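Dating a reprint by its margin: Gráinne Lenihan on the Ravstead woodblocks

Gráinne Lenihan has catalogued the Ravstead holding of reprinted landscape woodcuts since January. She began with the paper.

"The seal gives you a range and the paper narrows it," she says. "A heavy sheet with a soft deckle is nearly always from the first run. The later stock is thinner and was trimmed on all four sides."

The holding has 300 sheets, of which 59 carry no printed margin text at all. Those were set aside until Caradog Vaughan, who cuts blocks at Indness, suggested comparing breaks in the keyblock lines.

"A block wears at the fine lines first – rain, hair, rigging," Vaughan says. "If a gap is present in one sheet and closed in another, the closed one is earlier, unless the block was plugged and recut. A plug shows as a slight step in the line."

Lenihan now records each gap against a tracing from a reference sheet. On the harbour design she has logged up to 80 breaks, most of them in the lower left, where the pad pressure was greatest.

She is less certain about colour. The Bhuiyan list, compiled by a former owner, separates early and late printings by the grey in the sky. "I do not use it," she says. "Grey was mixed by eye, and sheets from one day can differ." Fading adds to the problem, as part of the holding hung framed in daylight.

Edition size remains open. A figure of 1000 is written on one folder, with no source. Vaughan thinks cherry blocks would stand it. Lenihan has left the field blank.

The Willov sheets, which have a different seal, will be measured next. 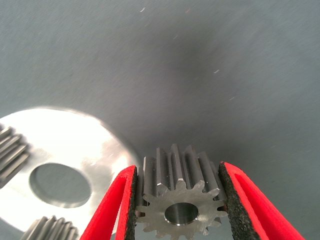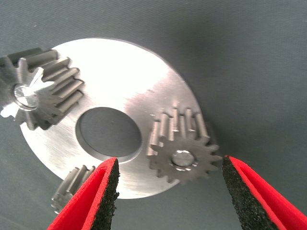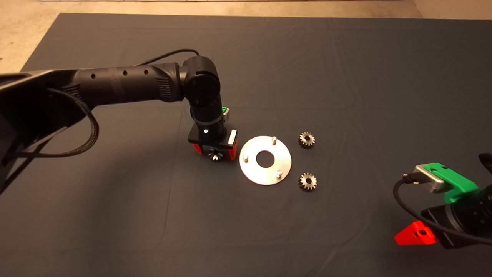
Top to bottom: steel spur gear; round metal plate with its large hole; gear parts on the grey mat.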